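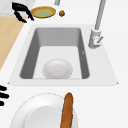

The sink scene in the simulated kitchen, with the bowl on the floor of the basin.

The planning group at Dela Peña has its office on the second floor of an old printing house in Pleltenberg. When I arrive, the lead developer of Fesov is waiting for a test run to finish, and she asks if we can talk beside her screen so that she can watch the numbers. She prefers that I do not use her name. "It is a small team, and I would not like it to look like my work alone," she says.

Fesov is a motion planner for robot arms. It takes a model of the room and a goal, for instance "put the bowl on the counter," and it returns a path for the arm together with a choice of grasp. The company began to write it four years ago, when the planner they had licensed became too slow for kitchens.

"Factories are polite," she says. "Things stay where you put them. In a kitchen you have a sink, and a sink is a box with walls. The hand must go in, turn, close, and come out again, and the faucet is standing next to you the whole time."

The sink is the part of the test set she knows best. A round bowl lies low in the basin, close to the front wall, and for the planner this is a hard place. The fingers need some room on both sides of the rim, and at the front there is almost no room. The first versions of Fesov tried the front side anyway, because the path was the shortest. They searched until the time limit and gave back nothing.

"We looked at the log and it was 483 attempts, all of them at the same bad spot," she says. "The program was very loyal to its first idea."

The repair was made in the order of the work. Earlier, the planner chose a grasp and then looked for a path to it. Now it samples several grasps, makes a cheap check of each one against the walls, and only then starts the expensive search. She tells me that this check takes 17 milliseconds on a normal office computer. I ask if this was a big change in the code. "In the code, small. In our heads, it took us a whole winter."

Everything is tried first in Zolby, the simulator that the team maintains for its own use. I had expected a kitchen which looks more like a laboratory, with one object at a time. But there is a plate with a baguette in front of the sink, another plate behind it in yellow and green, and a cutting board at the left. I ask if these things matter for a task about a bowl.

"They matter when you must put the bowl down," she answers. "The free counter is on the right side. To you this is clear in one look. The planner has to find it, and it must not carry the bowl through the faucet on the way." She is especially careful with the faucet. Its neck is long and thin, and in an early version the collision model was checked at steps which were too large, so the arm could pass over the neck between two checks. On paper the path was free. "I saw the elbow go through the metal like through smoke -- and the report said success."

Since then the step size depends on the thinnest object near the arm. This costs computing time, and not everybody in the group was happy. They kept it.

We come to perception, which is not her field, and she says so two times. In Zolby the planner can read the exact position of each object from the simulator. On a real robot it receives an estimate from the camera software. To prepare for this, the team adds errors to the positions on purpose, a few millimeters at first and then more. A white bowl in a light sink is a case she expects to be difficult for the camera people. "I give them my sympathy, and I ask them for an honest error bar. A wrong position with a big error bar, I can plan with this. A wrong position which is very sure of itself, I cannot."

The nightly test now has 195 kitchen scenes. She does not want to tell me the success rate, as it changes every week, and she thinks that people compare such numbers without reading how they were made. She shows me instead the tool that she uses most, a simple viewer which plays a failed plan backward from the point of collision. It was written in one afternoon by a student and it has still no proper menu. Keys do everything, and the list of keys is on a paper taped to the monitor.

What comes next for Fesov? She would like the planner to push things. At present it can only grasp, so a bowl too close to a wall must be taken from a side that is free, or not at all. A person would move it a little with one finger first. "It is such a small movement. But for us it means contact and friction, and then my nice clean geometry is finished."

The test run ends during this answer. She reads the last lines, writes something on the paper with the keys, and starts it again with a different seed.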